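# Before you hand a bench job to an arm

Dimix will tell you setup takes a morning. Plan for longer, and plan for the people on the shift more than for the machine. I've helped put arms into small assembly shops, and these are the steps I'd insist on.

1. Write down what the person at the bench does now, including the parts missing from the job sheet. At our Jomville site the sheet listed 23 steps. Judit Pálfi, who ran that bench, did 30.
2. Ask who clears a stoppage. If the answer is "the operator," that's a new duty, and it needs hours and pay attached.
3. Check the tool mounting at the start of every shift. Look at the bolts on the bracket, then follow each cable back along the arm and see that it has slack.

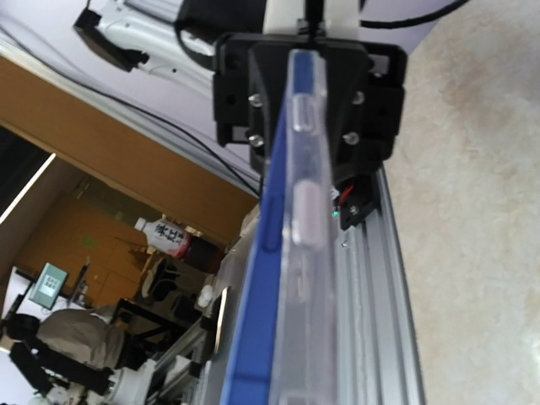
4. Run the arm beside the manual bench for 24 shifts before you move anyone. Log every time a person steps in, however small the fix.
5. Compare that log with the sales sheet. Ours promised 80 percent of the work hands-off - I have yet to see it on a mixed order.

Don't let management count saved hours until December figures are in. Watching an arm is still work, and duller work than the bench was. Rotate people off it, and keep them in practice at the manual job. You'll want them when the thing stops.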